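Poller Press
Thread, 9 posts
August, 10.15 a.m.
Posted by the Languages Desk
Print this thread | E-mail this thread

1/ Poller Press is pleased to confirm that the second edition of the Okafor Latin Reader is now with the printer. Teachers who placed advance orders will receive an e-mail with a delivery month. Questions about existing orders should go to the schools team in the usual way.

2/ The reader is meant for students who have finished a first-year course and are ready for connected prose. It holds 245 graded passages, beginning with short adapted letters and ending with unaltered Caesar and Cicero. The order of the passages has been revised in the light of comments from schools and seminaries.

3/ The main change is to the notes. In the first edition they stood at the back of the book, and many teachers told us that students lost their place. Notes now face the passage they belong to. Vocabulary that a student should already know is no longer repeated there, but remains in the full word list.

4/ Long vowels are marked throughout the passages and the word list. We are aware that opinion on this differs — some instructors prefer a plain text from the second year onwards. A plain text of the last 3 chapters will be supplied to teachers on request, for use in tests.

5/ Passages from the Vulgate and from later church writers have been kept and now form a chapter of their own. Spelling in that chapter follows the printed sources, so readers will meet "michi" and "nichil" where they appear. A short note on pronunciation comes before the chapter and sets out both the restored and the church systems.

6/ The companion workbook, published under our Trakano imprint, has been reset to match. Page references in the old workbook will not agree with the new reader. Classes already part-way through the course are advised to stay with the first edition until the end of the school year. Stock of the first edition will be held for two years.

7/ Corrections. Two errors in the sample chapter were reported by readers and have been put right: the principal parts of "fero" in the table of irregular verbs, and a missing line in the passage on the Helvetii. We thank those who wrote in. Further corrections may be sent to the Languages Desk, quoting the passage number and line.

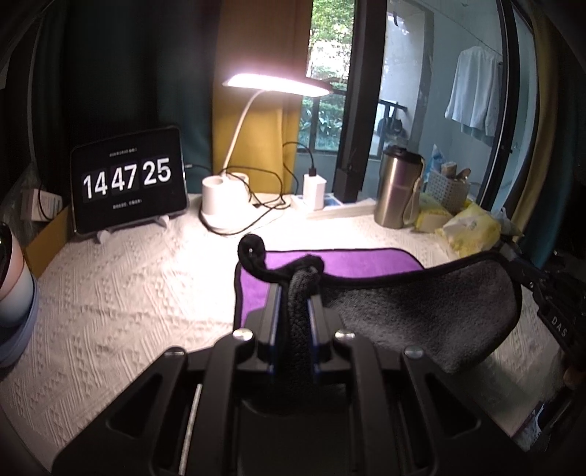 Purple cloth in the jaws of a hand-held gripper.

8/ The answer key will be issued to teachers only. Requests must come from a school, college or seminary address and should name the course for which the book is set. Home educators may apply by post, with proof of purchase of the reader.

9/ Our distributor, Wistalel, will handle orders from outside the United Kingdom. Inspection copies are available to departments considering the reader for a class — one copy for each department, to be returned or paid for within two months. Order forms are on the schools page.

Print this thread | E-mail this thread

Sign up for the Poller Press languages newsletter. You may leave the list at any time.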